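Home | Notebook | Rigs | Orders | Search

25/03/2020
Dwynwen Jarman

Paltine trial, simulator side. Carrying on from Santino's notes, which stop at the licence install.

Licence server is happy now. The trouble was the machine clock, which had drifted far enough for the key to look expired. Santino had already tried reinstalling twice, so if anyone else gets the "not yet valid" message, look at the clock first.

What we are meant to be deciding: whether to buy the Paltine two-arm simulation package from Garrido, or stay with what Damián put together last August and keep patching it. The trial key runs for 30 days. We lost the first few to the clock business and Garrido have not offered to add them back. I have asked.

Install is one archive and a setup script. The script assumes you have the graphics driver it likes and falls over without saying so if you don't. After that, the supplied scenes load in 19 seconds on the bench machine and 84 on Elba's laptop. The laptop is usable for editing scenes but I would not want to replay a long run on it.

Used the tabletop scene for everything today. Blue cup, orange tray on the left, turquoise cabinet at the back right, both arms working over a white table. It comes with the package and I left the layout alone, apart from the lighting, see further down. The task I set was simple: cup into tray, either arm allowed, planner picks.

First thing I noticed is that the planner nearly always picks the right arm for the cup, even with the left one sitting over the tray and closer to it. Halima thinks it is scoring on joint travel from the home pose and taking no account of where the arm currently is. There is a setting called "cost origin" in the planner file which could be the one, but the manual gives it a single line and the line only repeats the name. Sent the question to Garrido support.

Second thing, shadows. The default light is a single hard one and with two arms up the table is covered in them. For driving by hand this makes no odds. For our image work it matters a lot, as the colour segmenter Damián wrote treats the darker grey patches as objects if they have a straight enough edge. I softened the light one step and ran the segmenter again.

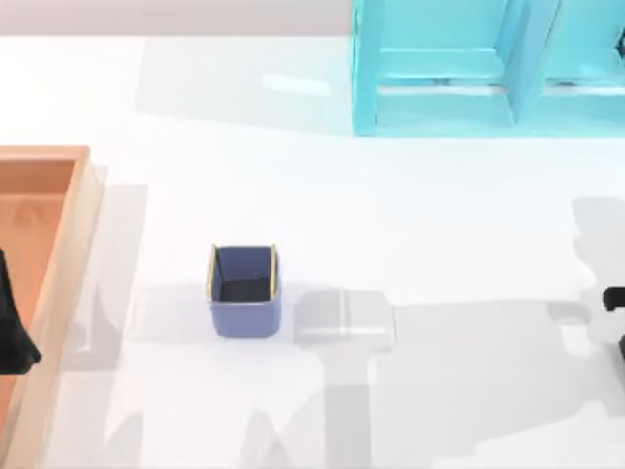
The segmenter threshold is the value we use on the real bench, and I did not want to move it just to suit the simulator. If the light has to be changed, it should be changed in the scene file, where it can be checked in with everything else. Softening by one step cleared most of the false hits. A second step cleared nearly all of them but the table starts to look flat and the glare goes too, and we do get glare on the real bench. I have gone back to one step and will live with it.

Gripper contact is better than ours, I will give them that. In Damián's version the cup creeps when you hold it for any length of time, and we have all got used to squeezing harder than we should. In Paltine it stays put at a grip force close to what we use on the bench. I tried lifting by the top edge and by the side walls. Side walls fine. Top edge, the cup tips if the fingers come in off centre, and I would expect that of a real one as well.

Batch run: 961 attempts at cup into tray with the start position of the cup shifted each time. Left it going over lunch and through most of the afternoon. It wrote a clean log and did not fall over, which ours has never managed at that length. 84 failures. Went through the log with Elba and they sort into two piles:

– cup set down on the tray rim and left leaning or dropped outside. The larger pile by a long way. The drop height is measured from the tray floor and the planner doesn't seem to know the rim is there. Raising the drop height ought to deal with it.

– arms waiting on each other. Both arms stop, neither gives way, and the attempt times out. Only when the cup starts well to the left. No obvious setting for this.

The second one bothers me more. We would be buying this for two-arm work, and a deadlock that needs a person to clear it is no good for overnight runs. Santino says Stastov had the same fault in their package and fixed it with a priority flag for one arm. Worth asking Garrido if there is anything like that here before we write our own.

Have not touched the cabinet yet. The sales sheet says its parts can be made to move and that the handles have proper friction. Halima wants that tested before anything else because the Saltari job is all drawers and doors. Fair enough, she can have the bench machine tomorrow morning.

Exporting: joint logs come out as plain text, one row per step, columns labelled. Camera images come out as numbered files with no time stamp in the name. The stamps are in a separate index. Damián's loader will need changing to read the index, half a day he reckons. The camera poses are in metres and the joint log is in degrees, whereas ours has everything in radians, so watch that when comparing. I got caught by it and spent a while wondering why the wrist looked so lively.

Price. The quote is per seat, with support on top for the first year. We would want two seats at least. The quote does not say if batch runs on a machine with no screen count as a seat. Elba rang and was told "normally not", so we need that in writing.

My view so far, for what it's worth on the first proper day: the contact handling and the batch runner are worth having. The manual is thin, and the planner is hard to see into. If they can answer the arm priority question I would lean towards buying. If they can't, we would be paying for the package and then writing the difficult bit ourselves.

To do

Raise drop height, rerun the same batch with the same seed.
Try "cost origin" both ways and note which arm gets picked.
Halima – cabinet doors, Saltari drawer sizes if the scene editor allows it.
Damián – look at the index file format before starting on the loader.
Santino – find the Stastov note about the priority flag.
Chase Garrido on the lost days, the seat question and the planner setting. One email, so they don't answer only the easy one.

Scene file with the softened light is saved under my name in the shared folder. Please copy it before editing.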